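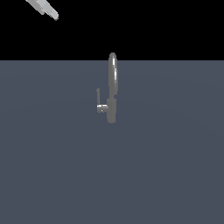
Fig. 1. A kitchen tap (computer rendering).

Unit 4: Water use in the home
Handout for Session 2. Tutor: Maureen Greenwood

What this session covers

Last time we looked at where mains water comes from and how it is treated. This session is about what happens once it reaches the house: how it is measured, how to read a bill, and how to work out where the water goes. Bring a calculator and, if you have one, a recent water bill with the account number covered.

Units

Water is billed by the cubic metre. One cubic metre is 1,000 litres. Flow from a tap or shower is given in litres per minute. To find the volume used, multiply the flow by the time in minutes. Most mistakes in last year's coursework came from mixing seconds and minutes, so write the units on every line.

Measuring flow

Hold a measuring jug under the tap, open the tap to the setting you would normally use, and time how long it takes to collect two litres. If it takes 30 seconds, the flow is four litres per minute. Take the reading three times and use the mean. Pour the water on the garden or keep it for the washing-up.

For a shower, use a bucket with the level marked on the inside. Mixer showers give different readings when another tap is running, so note down what else was on.

Reading the meter

The black figures on most meters show whole cubic metres. The red figures show parts of a cubic metre and are left off the bill. To check for a leak, read all the figures last thing at night and again before anyone uses water in the morning. If the reading has moved, something is running – often a toilet cistern.

Worked example

The Wellenthorpe household kept a meter diary. The reading at the start was 685 cubic metres. At the end of the period it was 701 cubic metres.

Volume used: 701 – 685 = 16 cubic metres, or 16,000 litres.
Length of period: 40 days.
Daily use: 16,000 ÷ 40 = 400 litres.
People in the house: 4.
Daily use per person: 400 ÷ 4 = 100 litres.

Note that the figure per person is a mean. It does not tell you who used what, and visitors or a week away will shift it.

Exercise

Keep a diary for seven days. Record showers, baths, toilet flushes, washing machine loads and kitchen use separately. Estimate each one from a measured flow or from the appliance manual, then compare your total with the meter. Explain any gap in a short paragraph.

Diaries are due in the first week of June. Darren Nuttall will mark them and has spare jugs and stopwatches for anyone who needs to borrow a set.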